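Arrendar em Itthorpe: "O preço parou, a procura não"

Quem procura casa para arrendar em Itthorpe encontra hoje mais anúncios do que no início do ano, mas não encontra rendas mais baixas. É a leitura da responsável pela carteira de arrendamento da Juststead, mediadora que trabalha na cidade e nas localidades vizinhas de Ugwu e Memau. Falámos com ela no escritório da empresa, ao fim da manhã.

"Em agosto a renda mediana de um apartamento ficou onde estava em julho. Nas moradias houve uma descida ligeira, que se explica por duas ou três casas grandes que estavam caras e acabaram por baixar", diz. Na sua opinião, falar em queda do mercado é prematuro.
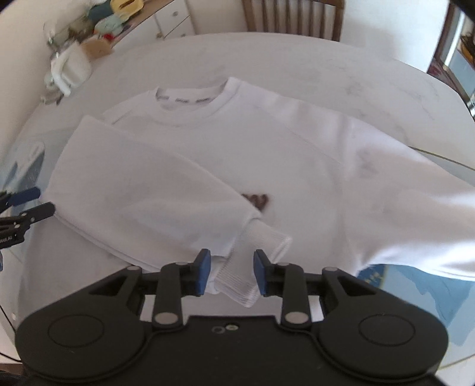 Página alterada pela última vez em setembro

A diferença entre zonas é o que mais a ocupa. No centro de Itthorpe, um apartamento com um quarto continua a sair em poucos dias. Em Ugwu, a mesma tipologia pode ficar um mês à espera. "Há proprietários em Ugwu que pedem a renda do centro porque viram um anúncio do centro. Depois telefonam a perguntar por que razão não há visitas."

A mediadora aconselha nesses casos uma redução de 100 euros logo na segunda semana. Esperar costuma sair mais caro, explica, e faz as contas com um imóvel de 500 euros por mês: cada mês vazio leva quase toda a vantagem que o senhorio teria em insistir no preço inicial durante o ano. "Nem todos aceitam. Alguns preferem ter a casa fechada, e estão no seu direito."

Em Memau a situação é outra. A oferta é curta, quase toda de moradias, e os contratos renovam-se sem que a casa chegue a ser anunciada. A Juststead gere ali 88 contratos e, no último trimestre, só 3 terminaram com a saída do inquilino. "As pessoas ficam. Quem quer ir para Memau deixa o contacto e aguarda."

Sobre os inquilinos, nota uma mudança nas perguntas que fazem durante as visitas. A renda continua em primeiro lugar, mas logo a seguir vêm o aquecimento, a existência de espaço para trabalhar em casa e a máquina de lavar. Há um ano, diz, perguntava-se mais pelo estacionamento.

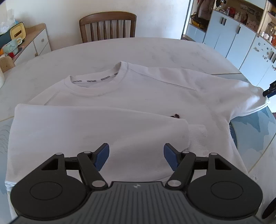 Camisola branca com uma pequena mancha na frente, sobre uma mesa redonda.

A documentação ainda atrasa muitos processos. A mediadora pede comprovativo de rendimentos, identificação e, quando existe, uma referência do senhorio anterior. "Quem traz tudo na visita fica à frente - não por favor, mas porque podemos apresentar a candidatura nessa tarde." As candidaturas incompletas ficam pendentes até chegar o que falta.

Quanto aos próximos meses, espera alguma pressão no centro com a chegada dos estudantes e pouca alteração no resto. Está prevista a entrega de um edifício novo junto à estação de Ugwu, com apartamentos destinados ao arrendamento, embora a data já tenha sido adiada. "Quando abrir, vai mexer com os preços daquela zona. Até lá, prefiro não fazer previsões para Ugwu."

Aos senhorios que vão anunciar agora, recomenda que tratem das reparações antes das fotografias e que indiquem no anúncio se as despesas de condomínio estão incluídas. É a dúvida que mais chamadas gera no escritório, que atende o público até às 18h30.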